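Daichi Ishida
3 December 2024

Slides storage thread. I have been sorting out the sandals that pile up by our door and some of you asked how I do it. Short posts, in no particular order.

1/ We keep ours in one open plastic bin. Blue, rounded corners, thick rim all the way around. No lid. A lid means people leave their slides on top of the lid.

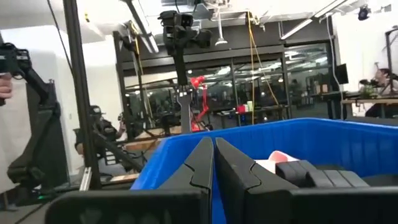 2/ Before the bin we had a Zovell rack with wire shelves. It was fine for sneakers. Slides have no heel and a flat sole, so they slid off the back and ended up on the floor behind it. I gave the rack away in March.

3/ Wash them first. Dish soap, warm water, an old toothbrush for the footbed. Rinse and stand them up against a wall until they are dry. If you put them away damp the whole bin will smell by the next day.

4/ I tried a fabric bin too, a Hekton one with handles. The sides folded in as soon as it was half full and the bottom picked up grit that I could not shake out. Hard plastic wipes clean with a wet cloth.
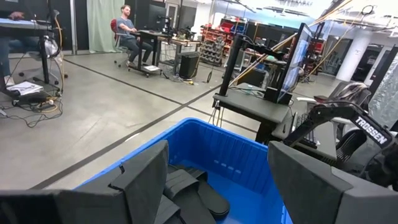
Does it matter if they go in on their soles or on their sides?
Soles down is better for everyday use. You can see the strap and find your own pair. On their sides you can fit more, but the straps get pressed flat if they stay that way for a season.

5/ Put them in a row with all the toes pointing the same way. Start at one wall of the bin and work across. The first one goes right up against the side and the rest follow it.

6/ Light colors go at the end of the row. Black soles can leave marks on a pale strap, and those marks are hard to get off. With the pale slide against the wall it only has one neighbor.

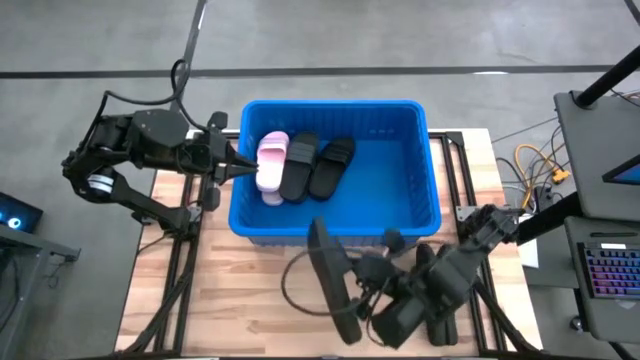 Pink on the left, two black ones next to it.

7/ Several people in our place wear black slides. If yours all look alike, write initials under the heel with a paint pen. Regular marker wore off mine in 30 days. The paint pen is still there.

8/ Load the bin on a table if you have one free. It saves your back and you can see the grit that falls off the soles. Sweep the table, then carry the bin to the door.

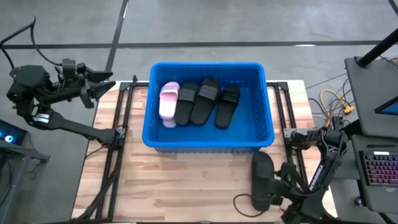

9/ Don't stack a second layer. Whatever is on the bottom stops getting worn. When the row is full, the next pair goes in the closet.

10/ Size: measure your longest slide and add a little before you buy. My first bin, from Noguchi, was 6 mm too short for the biggest pair and they had to go in at a slant. I use it for dog towels now.

11/ Once a month I empty it, rinse the bottom, and throw out anything with a split strap. Glue has never held on a strap for me.

12/ Boots are a separate problem. I will do a thread on those when I have the tray set up.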